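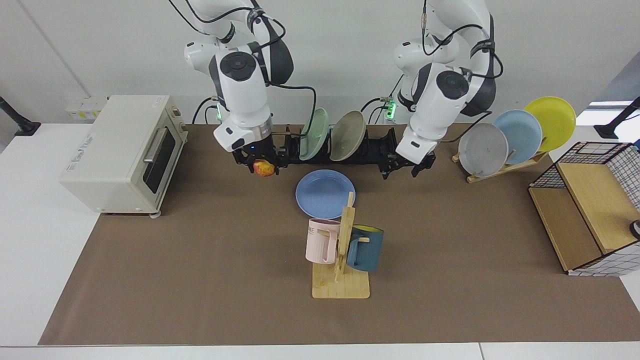 21 September 2021

Notebook, price model for Grarnell shares.

Continued with the support level test from last week. The question is the same: if the price falls to a level where many people bought before, does it stop there more often than at a random level? I use daily closing prices only, 200 trading days.

First run with the 18-day average gave too many levels, they were almost touching each other. I changed the window to 36 days and it became more clean. Two levels closer than 2 percent are now joined into one. I am not sure this is the right limit, but it is at least written down now.

Mistake found: the Fanduvico series was not corrected for the dividend, so the model saw a fall which was only the payment. Corrected in the sheet, old version kept in the folder "before". Please do not use it.

Odov still looks strange. Volume is very small on many days, and one larger order moves the price through the level and back again. Maybe I should leave Odov out – Jaanus wants to keep it for comparison. We did not decide.

To do: repeat with weekly prices, ask Jaanus for the volume file, check if the news days in September should be marked separately. Commission is still not in the calculation.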